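Last updated: July

Chapter 8
Chores: What Machines Can and Cannot Do Yet

After reading this chapter you should be able to say why a job that is easy for a person may be hard for a machine, explain the difference between a fixed task and an open one, and judge a claim about a robot by asking what was tested and how often.

8.1 Two kinds of easy

Ask a group of adults which is harder, playing a strong game of chess or emptying a dishwasher, and most will say chess. Machines have it the other way around. A cheap computer plays chess far better than almost any person alive. Emptying a dishwasher in a home it has never seen, with plates of different sizes and a mug upside down on top of a bowl, remains a serious test for a robot that costs more than the kitchen.

The reason lies in what each job asks for. Chess has a small board, a fixed set of pieces, and rules that never change. The position is known exactly at every moment. The dishwasher has none of this. The machine has to find each object, decide where to hold it, close its fingers with enough force to lift but not enough to break, and then move the object through a space full of other objects. If a fork shifts while the arm is moving, the plan made a second earlier may be wrong.

People do all of this without thinking about it. We have had years of practice, beginning in the crib, and we have hands full of nerve endings. When we describe a chore as simple, we mostly mean that we no longer notice the work in it.

8.2 Picking parts from a bin

Factories have used robot arms for decades, and it is fair to ask why the problem is still open. The answer is that most factory arms were given work from which the surprises had been removed. A car door arrives at the same place, at the same angle, every time. The arm repeats one motion. If the door is out of place, the line stops and a person fixes it.

Bin picking is the usual first step away from that arrangement. Parts lie in a container in no particular order, and the arm must take them out one at a time. It is shop-floor work of the plainest sort, and a new employee can be shown how to do it before the first coffee break.

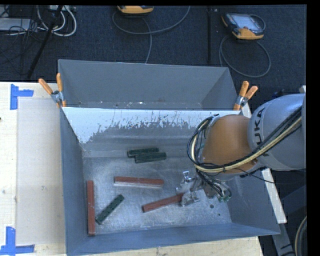 Text: Burgi Moser
Exercises and review: Severin Berchtold

With six bars on the floor of a metal bin, the job looks close to solved. The parts are rectangular, they come in two main colors, and there is bare metal between many of them. Even so, a picking program has several questions to settle before the arm moves. Two of the green bars lie against each other, and the program must decide where one ends and the next begins. A red bar lies lengthwise near the left wall, so the gripper has to come down without hitting the side. The floor is scuffed and throws back light in patches, and a camera can mistake a bright patch for an edge. The red bars are longer than the green ones, so a grip point worked out for one kind will not always suit the other.

Now suppose that the same bin is filled to the top. Bars cover other bars. Lifting one may drag a second along with it or cause a third to slide. The last few parts often end up in the corners, where there is little room for fingers. A method that works well on a handful of parts may do badly on a full load, and this is one reason that results from a laboratory should be read with care.

8.3 What counts as "can"

Consider a trial at Bindport, a maker of metal shelf fittings. The company wanted to know if an arm could feed parts to a drilling station for a full shift. Over the trial, the arm made 420 attempts to pick up a part. It failed on 28 of them, and on 8 of those 28 it stopped completely and a worker had to come over and restart it.

These figures can be described in two ways. The arm succeeded on 392 attempts out of 420, a rate of a little over 93 percent. That sounds like a machine that can do the job. The shift supervisor saw it differently. The person assigned to watch the arm could not be sent elsewhere, because no one could say when the next stop would come. Bindport had hoped to free one worker and had instead changed what that worker did.

After the trial, the company made a shallow tray to replace the deep bin and limited each load to 30 parts. Stops became rare. Note what had happened here: part of the improvement came from changing the job to suit the machine. This is common, and there is nothing wrong with it, but it should be stated whenever the result is reported.

8.4 From the shop floor to the home

A home is harder to change. Few families will rearrange their cupboards for a robot, and no two kitchens are alike. The household machines that have sold well – the dishwasher, the washing machine, the floor vacuum – either keep the work inside a box or stay on a flat surface. None of them picks things up.

The Muvholm project set out to test a machine that does. Its arm, mounted on a wheeled base, was asked to clear a table after a meal. It handled cups and plates well when they stood apart. It did poorly with stacked bowls, wet glasses, and anything soft, such as a napkin or a bread bag. It was also slow. A person in the same trial cleared the table and wiped it while the machine was still working on its second place setting.

Slowness matters less at home than in a factory, and a machine that tidies overnight may take as long as it likes. Mistakes matter more. A dropped steel bar can be picked up again, but a dropped glass leaves a floor that someone will walk across barefoot.

Key terms

Fixed task: a job in which the objects and their positions are known in advance.
Open task: a job in which they are not.
Grip point: the place on an object where the gripper is to close.
Intervention: any moment when a person must step in for the work to go on.

The next section looks at how a machine finds a grip point, beginning with flat-sided parts and moving on to cloth.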